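**Ticket:** printer drops off the network after sleep, Garkesano office
**Opened by:** Yasir Soomro
**Assigned:** Ingvar Ingvarsson
**Status:** closed, monitoring

**Thu 12 July, 8:50 am**
Yasir reports the label printer at the packing bench goes offline overnight. It shows as "Not available" on both Grerivia workstations in the morning. Turning it off and on at the wall brings it back. He has been doing this every day since the router was swapped in June.

**9:15 am**
Printed the network config page from the front panel. The printer has an address in the old range. The new router hands out a different range, so the address looks to be left over from a manual setup. Changed it to automatic and restarted. Picked up a new address straight away. Test label printed from workstation 1. Workstation 2 still sends to the old port.

**9:40 am**
Removed the printer from workstation 2 and added it again by hostname. Two jobs were stuck in the queue and wouldn't cancel, so I stopped the spooler, cleared the folder and started it again. Test label OK.

Left the sleep timer at 40 minutes and asked Yasir to leave the printer alone through lunch. 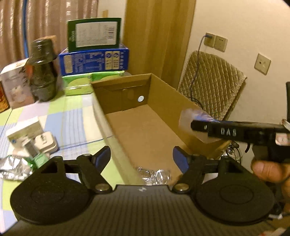

**1:30 pm**
Offline again on both machines. No reply to ping. The panel wakes when a button is pressed but the network light stays off. So the address was wrong but it wasn't the whole fault.

**1:50 pm**
Tried a different patch lead. Same result. Moved the lead to another port on the Skeritz switch, same result. Plugged a laptop into the original port and it was fine, so the switch and the wall run are ruled out.

**2:20 pm**
Firmware on the printer is three versions behind. The release notes for the second one mention "link not restored after deep sleep". Updated over USB from workstation 1. The update reset the darkness setting and label size, so I put both back from the sheet taped inside the lid. Reserved the address on the router while I was logged in.

**3:35 pm**
Printer has been asleep for more than 40 minutes. Ping replies, first one slow. Sent a label from each workstation and both printed without touching the panel.

**Next morning, 8:30 am**
Yasir confirms it was online when he came in. He ran the Siddiqui order first thing, no dropouts.

**Notes for next time**
- Add the printer by hostname, not by IP.
- Check label size after any firmware update.
- Old driver package is still on workstation 2. Harmless, will remove at the next visit.

Closing. Reopen this ticket if it drops off again.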